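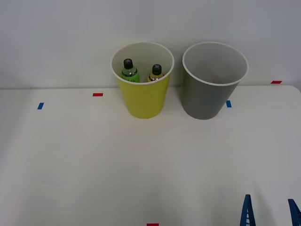
Our practice table: green and amber bottles in the yellow cup, gray cup next to it, tape for marks

Robot arm coming to our packing room, how do I keep my people on side?
Posted by Ho-yin Tsai, August 11, 2020

Hello everyone, I've been reading here for ages and finally have something to ask. I run the sample packing room at Fellham, where we put little bottles into sets for shops. There are 13 of us, and most of the day is picking up a bottle, checking the cap, putting it in the right cup and passing it along. In November we're getting an arm for the plain sets, and the mixed orders will stay with us. The office has promised no one loses hours, and I believe them, but two of my longest-serving packers have gone very quiet since the arm went on the practice table. They're quick and proud of it, and I think they feel they're being asked to teach their own job away. How did you handle this where you work? And did the job get better or just different?

Abdelkrim Morsy
Hi Ho-yin, what a kind thing to worry about! We went through this at Wurkus (creams and lotions, so not so far from you) and for us it was a bit of both. My wrists are much happier. What I missed was the talking, to be truthful, because five of us used to stand around one bench and afterward we were spread out, one to a station, with the noise of the thing in between. We asked for a shared break at the same time every day and that helped more than any training did.

About your two quiet ones, I'd ask them to decide where the cups and the tape marks go. Our engineers had put everything where it suited the arm, and the person refilling had to lean across all shift long. It took a packer to say so. Also get the promise about hours in writing, with the pay grade on it. Ours was only spoken, and when the manager moved on we had 12 weeks of arguing.

benchside_jo
It's the same everywhere, they say no one loses hours and then they don't replace whoever retires. Ask about that.

allport_nights
We have 2 at Allport. Fine when they run. Make sure somebody on every shift is allowed to stop it and restart it, and gets paid extra for knowing how. On nights we used to wait for a call back from Benmoussa, who put ours in, and meanwhile packed by hand to the full target. Get the target for those days agreed before November.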